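Gripper notebook, Wednesday, 14:30
Trososden fingers, second day. Object: bottle sponge brush

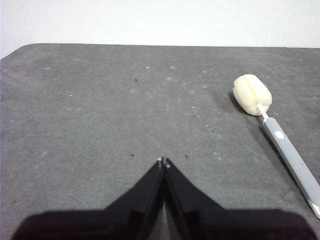 Hanneke Willems thinks I should first try the handle, and leave the foam head for later, since foam forgives everything and we learn little from it. I agree with half of this. The foam is where the old Murness fingers slipped, so I want both numbers.

Settings for today: closing speed 30 mm/s, force limit up to 80 N, wrist camera exposure fixed. The controller still loses the first command after homing. I send it two times.

Plan is 200 grasps on the handle, then the same on the head, brush turned by hand between the tries. Log starts at run 489.

To check: the narrow gap between the fingers when closed. Is it the same after warm-up? Jae-in has the feeler gauge, ask him before he goes home.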